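Workshop and Home Automation > General discussion
Thread: Can a cheap arm do the tidying up yet?

pukside_dave
Tue 17 September

I run a small repair bench, mostly sewing machines and the odd mixer. At the end of every job there is a tray of mixed screws, nuts and whatever else fell out of the casing, and it all has to go back into the right drawers. My sister has the same problem at home with two children and a floor covered in small toys. Neither job is difficult. Both are dull.

I keep reading that this is now within reach of a hobby arm and a camera. Is it? I don't mean a clip on a trade stand. I mean left alone for an hour while I eat my lunch.

torque_limit
Depends entirely on the objects. Soft, round, larger than a grape: yes, most of the time. Fasteners: no. A parallel gripper with printed fingers has no business going after an M3 screw lying flat on a smooth floor. The tips need to meet to within less than the thread diameter and they don't, because the servo horn has play in it before you add the flex in the fingers.

Anouk Wouters
I disagree with the flat no. I have done M4 and up with a two-finger gripper after gluing thin silicone to the tips. Lighting matters more than play in the horn. Glossy plastic throws highlights that a camera reads as metal, and then the arm goes down confidently on nothing.

Same arrangement I use for practice:
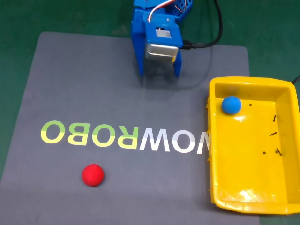

Photo: A. Wouters / Nurnis bench log

Two foam-like balls, one still out on the mat and one in the yellow tray, with a few black screws and small round bits in there as well. The balls are the easy part. Out on the grey mat the red one gives a clean outline against a matt surface and I would trust the arm with it unattended. The blue one is up against the corner of the tray, and a ball in a corner is a different job. One finger has to go down between the ball and a sloped wall, and if you come in from straight above with the fingers lined up the wrong way you only push it harder into the corner. Look at the reflections towards the bottom of the tray too, if you want to see what I mean about glossy plastic.

torque_limit
Fair about the corner. Not convinced about the screws. What was your success rate on M4?

Anouk Wouters
70 per cent over 60 attempts, one screw at a time, placed by hand in the middle of the tray. Worse if two are touching. I didn't record how much worse, which I regret.

pukside_dave
70 per cent is no use to me. If three in ten stay behind I still have to stand there and finish off, and I might as well have done the lot.

Fiona Cruickshank
That is the wrong sum, Dave. A failed pick that leaves the screw where it was costs a few seconds, and the arm can try again. What matters is how often it fails in a way it can't recover from: screw flicked on to the floor, tray dragged along, cable snagged. We have a sorting cell at Golestani that misses constantly and nobody minds. It loops until the camera sees an empty tray.

We gave up on fingers for fasteners, mind you. It is a magnet on a stick with a coil. Brass and stainless go by hand.

torque_limit
So the answer to "can a gripper do it" was to remove the gripper.

Fiona Cruickshank
For that one job, yes. I don't see why it shouldn't be. The question was about the chore.

jerkville_rd
Household side of this, as I have the toys problem too. I tried it in December with a secondhand arm on a low trolley. Blocks and balls went in the box well enough. Socks did not. It would take a sock by the edge, lift it, and lay it neatly over the rim of the box, then count it as done. Anything under the sofa was out of reach and I ended up moving the trolley by hand every few minutes. The children liked it, and they made more mess so that it would have something to do.

Anouk Wouters
The trolley is the bit that gets left out. On a bench the arm is bolted down and the mat stays put. On a living room floor you lose your calibration each time the base moves, unless you put a marker down and look for it again.

pukside_dave
How many goes did it take before yours was any good on the balls?

Anouk Wouters
I logged 1,000 picks, but the early ones were spoilt by a loose bracket screw and I should have thrown them out. Most of the improvement came after I tightened it.

torque_limit
Check your cable as well. A thick lead coming off the side of the gripper will pull the wrist round at full reach. Tie it back to the forearm with enough slack for the whole rotation.

pukside_dave
Noted. I have ferrous screws for the most part, so I am going to try Fiona's magnet first and leave fingers for later. Fiona, what voltage is the coil?

Fiona Cruickshank
5 volts, switched with a small MOSFET. Fit a flyback diode or you will be buying another MOSFET. I will post the drawing when I am back at my desk.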